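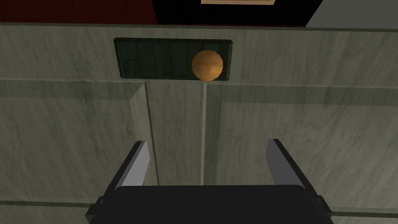

February, Prorkdale shop. Gray milk paint, batch 4

Mixed 500 g of Bovari powder with water at 31 C and let it stand an hour. Still lumpy, so through the strainer twice. The Jibrin casein went in last this time and the foam settled much faster.

Test boards are pine, sanded to 150 and wiped down. First coat dragged at the ends. Second coat after lunch went on flat. No crazing so far, but batch 3 looked fine on day one too.

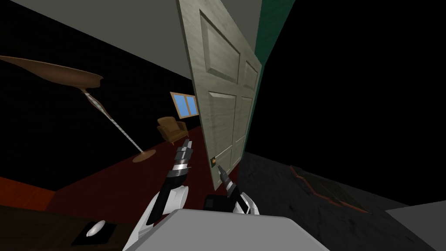

Titilayo Anozie
Finishing notes

Raised panels are still the slow part. Paint pools in the grooves and dries darker there. A dry brush pulled down the groove before the flats helps - use the half-inch sash brush, the old one sheds.

Rubbed board B with 800 grit and one coat of oil. Color went deeper than I wanted. Left C bare for comparison. Traltberg want a sample with wax only, so D is for them.

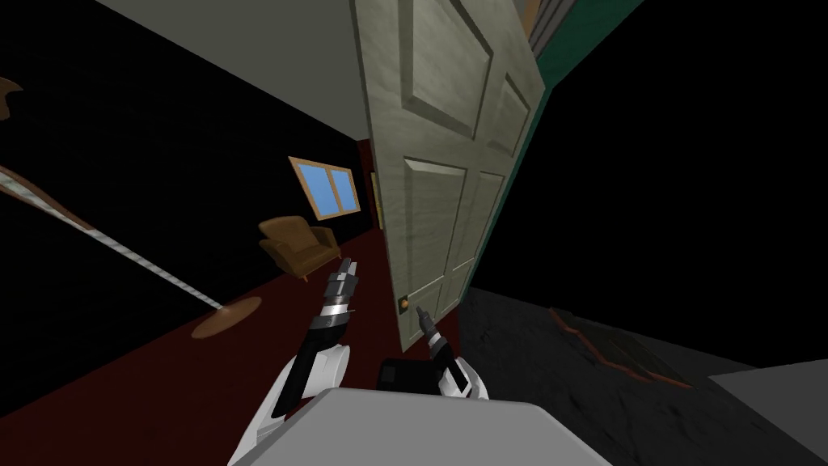

Titilayo Anozie

4:30 pm. Thumbnail test on A and B: A scratches, B holds. Leftover paint is in the fridge with a lid on - throw it out tomorrow, it smells by the second day.

To do: order strainers, try less water, recheck C for chalking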